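Home Papers Data Code Contact

Saturday, March 11, 2023
By the Liria project group
Shares 26 Comments 4

3. Collecting the pouring examples

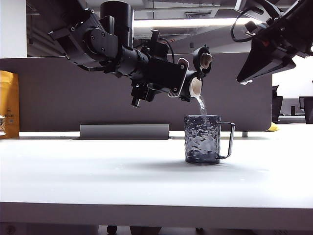 Figure 3. Pouring task. One arm tips the white bottle over the gray mug; the second arm is above the table with its gripper empty.

Bermúdez, commenting on the January draft, asked why pours that splash a little at the rim were kept in the training set. The same comment held that a learner shown only clean pours would have nothing to go on once the stream moved off center. We agree in part. Small splashes are kept and tagged, while pours that miss the mug are stored in a separate set and are not used in training.

All examples were gathered by teleoperation on two-arm stations at Studura. An operator drives both arms for the whole episode, even when one of them has little to do. Joint positions, gripper commands and camera views are saved together - an episode with a gap in any of these is thrown out. The operator marks the start and the end by foot pedal.

After filtering, the set holds 2,795 episodes. Of these, 70 were put aside for testing before any model was trained. Four operators took part, and each worked with the same written instructions: pick up the bottle, pour into the mug, set the bottle down upright. We did not fix the tilt angle or the speed. Early trials with a fixed speed gave very even data, and the policy trained on it kept pouring at the same rate however full the mug was.

Start positions for the bottle and the mug were drawn from a grid of 26 pairs. The operator read the next pair from a screen and placed the objects by hand, so there is some error in placement - we left it in and did not correct the labels.

Episodes were cut and checked with Skivari. A second operator reviewed each one and could reject it, but could not change its tags. Section 4 gives the rejection rules.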